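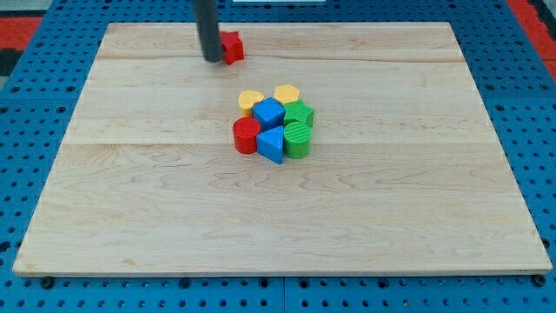
4. Oiling and care of solid maple boards

Home | Guides | Boards and blocks | Spare parts | Contact

4.1 Scope

This section covers first oiling, routine oiling and minor repair of Darville boards in solid maple. It applies to boards made up from several planks and to boards cut from a single plank. It does not apply to end-grain blocks, which take up far more oil and are covered in section 5.

Boards supplied with a lacquered finish must not be oiled. Lacquered boards carry the letter L after the size code on the packing slip.

4.2 What you will need

- Trillum board oil, or another food-safe mineral oil
- Two lint-free cotton cloths
- Abrasive paper, 180 and 240 grit
- A cork sanding block
- Washing-up liquid and a soft brush
- A rack or four small blocks to hold the board off the bench

CAUTION: Do not use olive, sunflower or other cooking oils. They turn sticky and rancid in the grain and can only be removed by sanding.

4.3 Before first use

1. Remove all wrapping and stand the board on its long edge in the room where it will be used. Leave it for one full day so that the timber can settle to the humidity of the room.

2. Check for flatness. Lay the board on a level surface and press each corner in turn. A rock of up to 1 mm is normal on delivery and usually closes after the first oiling.

3. Wipe both faces with a damp cloth. This raises the grain slightly. Allow to dry for at least two hours.

4. Rub down lightly with 240 grit paper on the cork block, working along the grain. Do not sand across a seam between planks, as this leaves scratches that show once oil is applied.

5. Remove all dust with a dry cloth.

Note: Differences in colour between neighbouring planks are natural in maple, as are wavy grain and streaks. They are not grounds for return. The contrast softens as the board ages.

4.4 Applying the oil

1. Stand the oil bottle in warm tap water for a few minutes. Warm oil is thinner and soaks in more evenly. Do not heat oil on a hob or in a microwave.

2. Pour a small pool in the middle of the upper face and spread it along the grain with a cloth. For a standard board of 450 × 300 mm, 14 ml per face is sufficient.

3. Oil the four edges and both ends. The ends take up more than the faces and may need a second wipe.

4. Turn the board over and treat the other face in the same way. Both faces must be oiled on the same occasion. A board oiled on one face only will cup.

5. Set the board on the rack and leave for 30 minutes, then wipe off any oil remaining on the surface.

6. Stand the board on edge overnight before use.

7. Repeat steps 2 to 6 until three coats have been applied.

CAUTION: Used cloths should be rinsed in hot soapy water and dried flat outdoors before disposal. If you have used a drying oil such as linseed or tung, this step is essential – bundled cloths can heat up and catch fire.

4.5 Routine care

Wash by hand after each use and dry at once. Wet both faces, even if only one has been used. Do not soak, and do not put the board in a dishwasher.

Oil once a month in the first year and every three months after that. To test, let a few drops of water fall on the surface. If they bead, no oil is needed. If they darken the wood within a minute, apply one coat as in 4.4.

Boards kept near a radiator or range dry out faster. Central heating is normally switched off by May, so an extra coat in late winter is advised.

4.6 Stains, scratches and open seams

Light stains: scrub with coarse salt and half a lemon, rinse, dry and oil.

Scratches: sand along the grain with 180 grit, then 240, and apply two coats. Sand the full length of the face to avoid a hollow.

Open seams: stop using the board. A hairline gap may close if the board is oiled and left on edge for 11 days. If it has not closed, the joint must be re-glued. Use only a glue rated for food contact. Do not fill the gap with wax, which prevents the glue from holding.

Boards under guarantee should be returned for repair. Write to Marlina Khoo in the repairs workshop, quoting the size code and form 73.

Darville Boards – Customer Care – Contact us | Guarantee terms | © Darville. All rights reserved. | Back to top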